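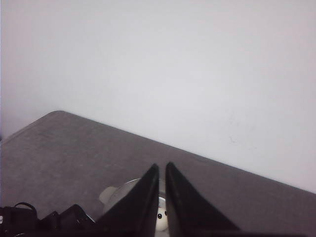
Do you need a real steamer to play dim sum restaurant at home?

Any pot with something full of holes to sit inside it will do, and a cardboard circle poked with a pencil is perfectly good too. Children care far more about having somewhere to put the dumplings than about what it's made of.

435 shares · 51 comments

Welcome to the panda lunch pages! I've been promising these since July, when I wrote about the pretend bakery and so many of you asked what we were going to open next. Well, we opened a steamed bun counter. It's called Flidia, a name my granddaughter made up on the spot and will not hear a word against, and it serves panda buns, tea and (on a good day) soup. The whole business fits on one end of a table and packs away into a shoebox, apart from the pot, and I've grown terribly fond of it.

I've kept the pictures to a handful this time and put my rambling in between, so you can skip along if you're only after ideas for your own table. Most of what we use came out of the kitchen cupboard. I do think real dishes make the game nicer, because they have a bit of weight to them and they make the proper noises when somebody sets them down in a hurry.
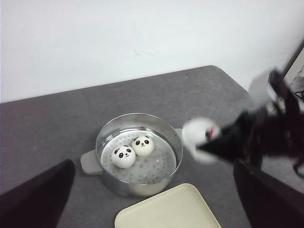

Opening time at Flidia is ten in the morning, and there's a good deal of fussing before any customer is allowed to sit down. Menus have to be folded, and somebody has to go and find the pencil. My neighbor Yasuo Katayama, who is our most loyal customer and always orders the same thing twice, told me to let the buns share one end of the steamer so they'd look as if they had come out for a chat. I like them that way, side by side with their little red bows, and plenty of room left on the holes for any latecomers. A cream tray in front makes a handsome place to serve from, and after that it's only a question of who gets to be the cook.

Being the cook is the job everyone wants, of course. We settled on taking turns by the kitchen timer, and while one person cooks the other takes orders, pours the tea and listens very politely to complaints. The complaints turned out to be the best part of the whole game — I've been told that my bun was too sleepy, and that the tea tasted of Tuesday's socks.
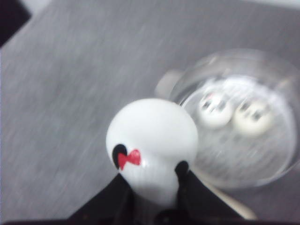
Once we'd had enough complaints we started on compliments, which every customer has to leave before going home. They get written on slips of paper and read out loud at closing time, spelling and all, and I've saved every one of them in an envelope in the dresser. Next we're hoping to add a noodle corner, if I can find some thick white yarn that doesn't shed. Do tell me what your own little restaurants are serving, I read all your notes and I love hearing about them!

352 likes · Share this gallery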